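Hanton Begins Range Firing of Stikuvar Turret on Eight-Wheeled Carrier

April 2023

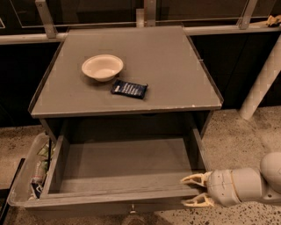
What changes with the new turret? The crew moves out of it. Gunner and commander sit in the hull, and the gun, feed system and sights are operated from two consoles behind the driver.

Hanton has started live firing of the Stikuvar, an unmanned medium-caliber turret mounted on the company's existing eight-wheeled infantry carrier. The first rounds were fired at the Hjaltested range from a stationary vehicle, with the hull chocked and the consoles unoccupied. Firing was controlled by cable from a shelter behind the line, as is normal for a weapon station that has not yet been cleared for crewed use.

The opening series was limited to single shots and short bursts with inert practice ammunition. Engineers recorded recoil loads at the turret ring, barrel temperature and the movement of the sight head after each burst. The sight head is bolted to the turret roof on its own damped mount, and earlier bench work had suggested that the mount would need a stiffer spring set. The range data will decide whether that change is made before the moving trials.

The Stikuvar replaces a two-man turret that has been on the carrier since it entered service. Hanton gives the weight saving as over 5 percent of the vehicle's combat weight, most of it from the smaller volume that has to be armored. Part of the saving has been spent on a thicker roof plate and on side screens around the ammunition boxes. The turret ring diameter is unchanged, so the hull does not have to be cut or rewelded. Wiring is a different matter. The old slip ring cannot carry the video traffic from the new sights and is removed along with the turret.

Ammunition is held in two boxes outside the crew compartment, each feeding one side of the gun. The gunner can switch between them from the console. Reloading is done from a hatch at the rear of the turret, and a crew member still has to leave the vehicle to do it. Hanton has looked at a feed path through the hull roof, but the present trial vehicle does not have one.

Fire control comes from Torkevon, which also supplies the console displays. The system combines a day camera, a thermal imager and a laser rangefinder in the gunner's sight, with a second, independent sight for the commander. The commander can search in one direction while the gunner engages in another, then hand over a target by pressing a single key. Torkevon has written the tracking software to hold a target that passes briefly behind cover. That function was switched off for the first firings and will be tested separately against towed targets.

Loss of outside vision is the usual objection to unmanned turrets, and the trial vehicle carries a ring of fixed cameras to cover the ground close to the hull. The commander also keeps a hatch with direct-view periscopes, placed forward of the turret on the left side. Its arc is blocked to the rear by the turret itself – a limit that the fixed cameras are meant to cover.

The test plan calls for 3,000 rounds through the first gun before it is stripped and measured. After the stationary series, the vehicle will fire on the move over the gravel and washboard tracks at Hjaltested, first in a straight line and then while turning. Cold chamber work follows, with the complete turret held at low temperature for 24 hours before the drives are powered up. Electrical interference tests will be done last, after the final radio fit has been installed.

A crew will not fire from inside the vehicle until the stationary and moving series have both been signed off. Hanton expects to reach that point in October. Two more trial turrets are in assembly, one for the moving series and one for blast and fragment tests, which will leave it unfit for further use.

The current proposal covers the conversion of 66 carriers, with the old turrets to be returned to store and broken down for spares. No production contract has been signed. Hanton has said only that long-lead parts, mainly the ring bearings and the elevation drives, would have to be ordered before the trials end if the first converted vehicles are to be delivered on the schedule now proposed.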